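How a walking robot gets its daily check

At the Ceko workshop, a robot with two arms and two legs gets looked over before it does any work. The check has 5 parts and Catriona Swanson does it with a torch and a soft cloth.

Joints first

A joint is a place where the robot bends, like your knee or elbow. Catriona moves each one slowly by hand while the power is off. If it feels gritty or stiff, she cleans it. Screws near the joints can work loose, so she checks those too.

Cables and lines

Cables carry power and messages. She looks for cuts and pinched spots – the backs of the knees are easy to miss. The lines fixed to the robot's upper back are pulled hard to test them.

Then the power goes on and the robot tries a small job, such as holding a bottle over a desk.
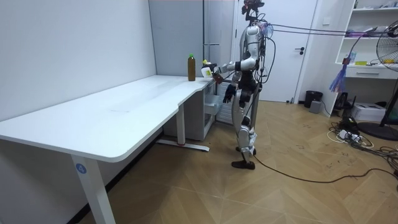
Hands

The two hands are checked last. Dust makes fingers slip, so they are wiped and then opened and closed 200 times. Jericho Agbayani writes the result in the logbook. A worn finger is swapped for a new one, and the old one goes in a box for spare parts.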